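Hudano Glove Rig: hand tracking kit for robot teaching

Equipment > Wearables > Hand tracking
Listed by Somitz
Demo table: open day, Thursday, January 1, 2026

Yes, we really did hold an open day on New Year's Day, and yes, people came! I'd told Hae-won Ji to expect maybe a couple of bored cousins and we ended up having to borrow chairs from upstairs. So before I get to what comes with the kit, let me tell you how the table went, because it answers most of what gets asked in my inbox anyway.

The Hudano is a pair of gloves with a controller strapped over the back of each hand. You wear it, you do an ordinary job at a table, and the motion gets recorded so a robot arm can learn the job from it. Gun-woo Hyun wore the rig for most of the afternoon (I took over when he wanted lunch, and I am much clumsier).
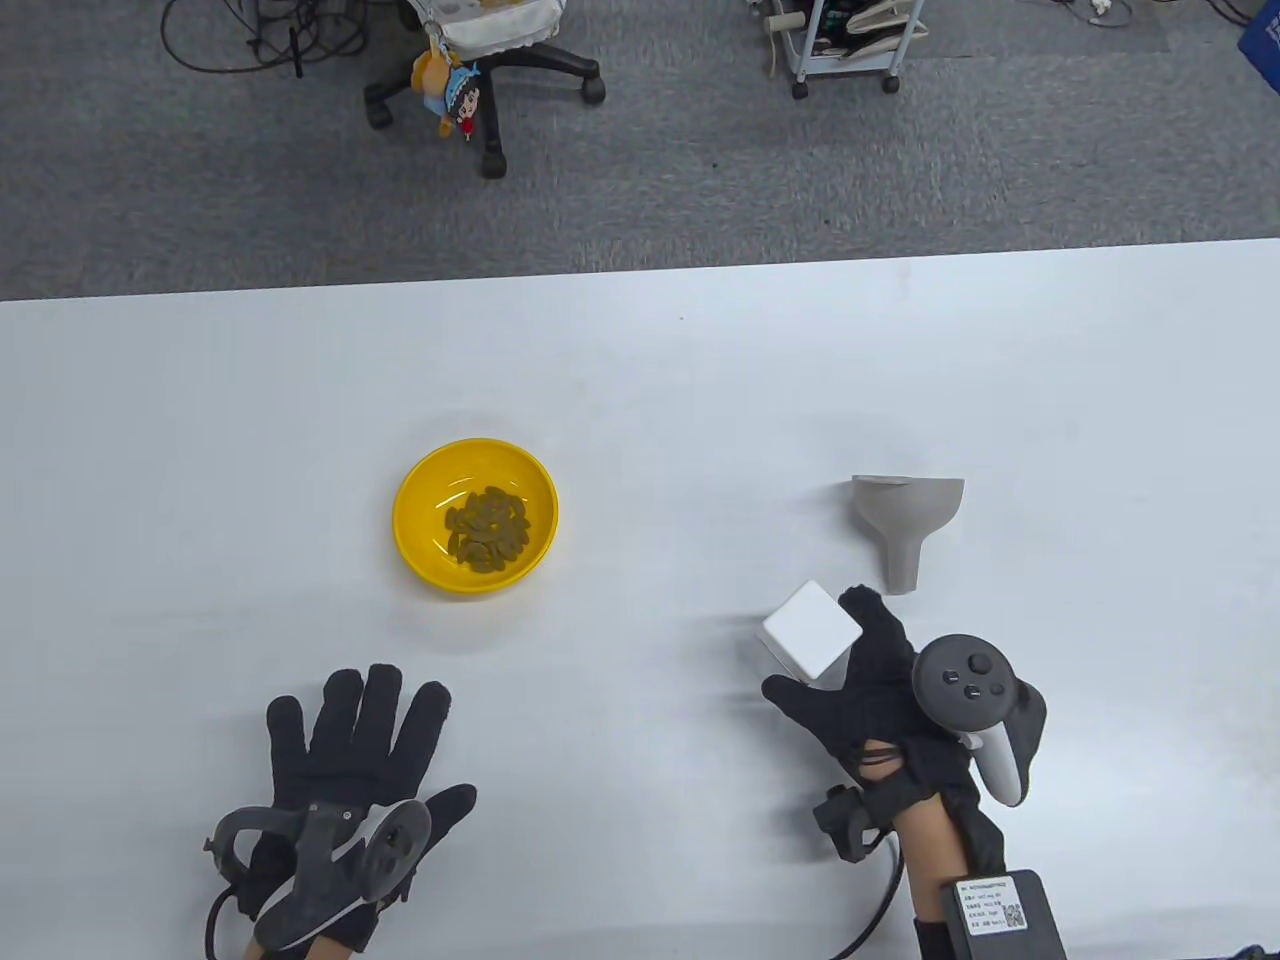 Picking the job for a demo is harder than it sounds. Boxes are dull, and anything with liquid makes me nervous near the electronics. We settled on a small kitchen job: a yellow bowl with some dry stuff in it, a gray funnel, a little jar to fill. I like it for showing the gloves off, because the controller rides on the back and your fingers stay free, so you can pinch a small white cube between finger and thumb the way you normally would. Visitors kept wanting to try exactly that, and we let them.

Fitting takes a bit of patience the first time. Put the glove on, then the controller, then snug the straps, and please don't crank them down as if you were tying a canoe to a roof. You want the controller to stay put when you turn your wrist over and that's it. Woo-jin Yeo has big hands and got on fine with the standard pair; Hae-won took the small and still had a little slack at the fingertips. If you're between sizes, go down.
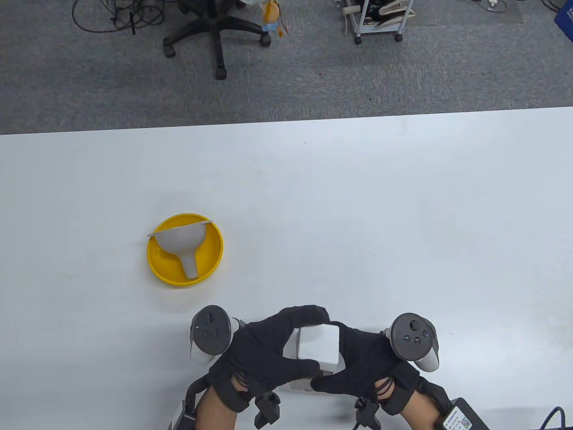 The question I got most was whether you can use both hands at once. You can, and you should! Plenty of everyday jobs need one hand to steady and the other to turn or pull, and a recording made one-handed is going to look odd when the arm plays it back. Each hand is tracked on its own, and the Yeon software lines the two up when you save.

Second most common question: how long does a charge last? We got 8 hours out of a pair at the open day with breaks, and I wouldn't promise more than that to anyone. 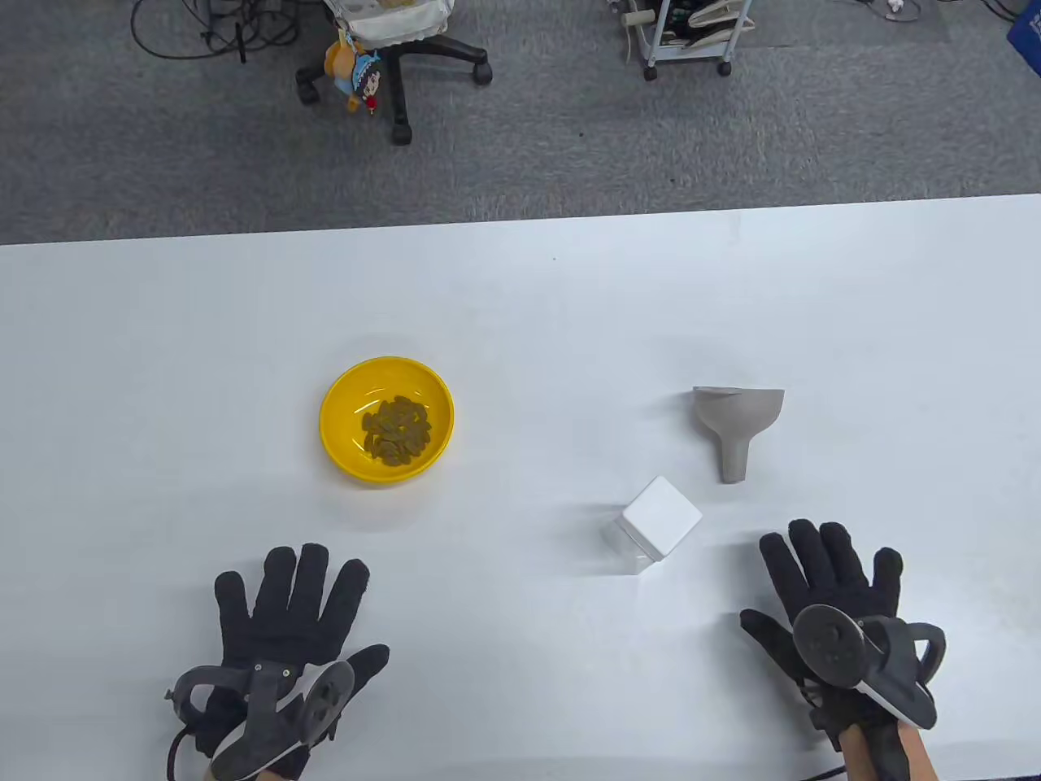 Starting positions matter more than people think. Damilola Osagie, who came over from Dusia to watch, asked why we keep going back to the same pose, and it's simply that the software wants a clean beginning for every take. So you park both hands palm down at the near edge of the table, fingers spread, with the funnel, the bowl and the little container all laid out ahead of you, and then you go. Do mind where your cables run. Leave yourself enough slack to reach the far side of the table, and clip the rest back along your arm.

We recorded some 75 takes over the day, visitors' attempts included. Han-gyeol Seol threw out a fair number of those afterward (a few were mostly waving), but the good ones are already in the sample pack that ships with the kit.

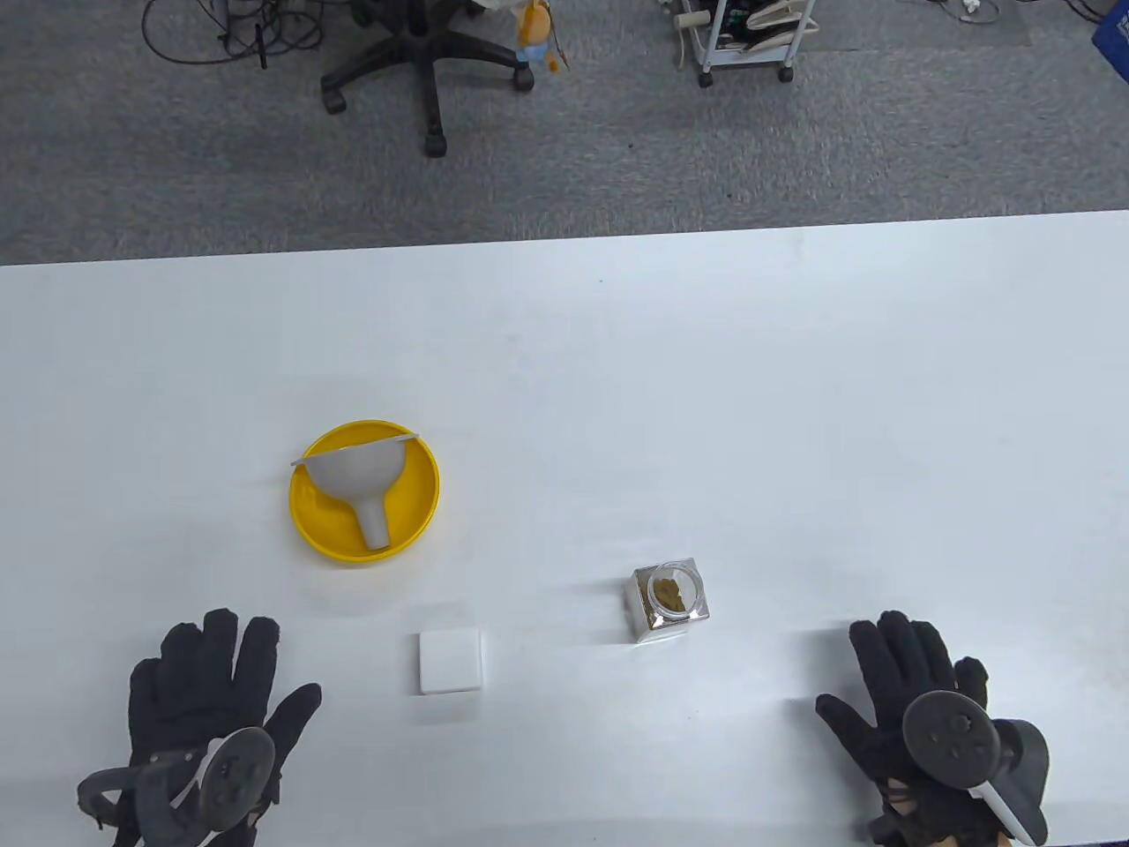
Hudano gloves at the demo table, with funnel, yellow dish and glass jar.

What's in the box
One left glove and one right glove, your choice of size
2 controller mounts with straps
Cables and arm clips
Yeon software, single seat
Sample pack from the open day

Price: $450 for the kit. Controllers are sold separately, so if you already own a pair, write to me before you order and I'll check that the mounts fit them.

Care: take the mounts off and hand wash the gloves in cool water, then lay them flat. Tumble drying shrinks them. I have one child-sized pair to prove it.

Availability: in stock in medium and large. Small sold out in December and the next batch is on order; use the notify button and you'll get an email from me when they land.

Want to try it first? The demo table is still set up and you're welcome to book a slot through the contact page. Bring your own small fiddly task if you've got one, as long as it's dry.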